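We use cookies to improve your reading experience. Accept / Manage preferences

3.2 Surface wear and cleaning of household cutting boards

Boards were collected from 19 homes in Clernevley and stored flat in a ventilated room for 8 days before the first measurement. Storage humidity was logged twice a day. Boards with open splits were kept in the sample but scored separately, as splits hold food residue that a cloth does not reach. 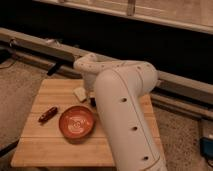

Each board was wiped with plain water, left to dry on edge, and weighed. The procedure was then repeated with dish soap and a stiff brush. Weight gain after wetting was used as a simple measure of how open the surface had become. Dahlgren's earlier work at Osto used the same measure on end-grain blocks, where uptake is faster and the drying time must be longer. 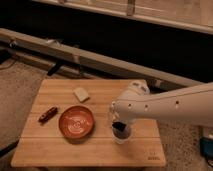

Knife wear and joint wear were treated as separate variables. Knife wear is heaviest near the middle of a board and can be sanded out with 800 grit paper after a coarser pass. Joint wear follows the seams between strips and cannot. A board made of parallel strips, with thin seams running across its width and only faint scuffs on the surface (Fig. 2), falls in the lowest class for knife wear, yet its seams still have to be checked one by one. Printed marks near a corner were left out of the scored area — ink changes how water beads.

Oiling history was taken from the owners and is the weakest part of the data. Two of the Echeverri boards had no known history and were left out of the oiling comparison.

Comments

Ragnvald Dahlgren: Was the brush replaced between boards? We had trouble with that at Osto.

komitz_reader: Would like to see the split boards reported in a table of their own.

pell: Same question for plastic boards, if there is a follow-up.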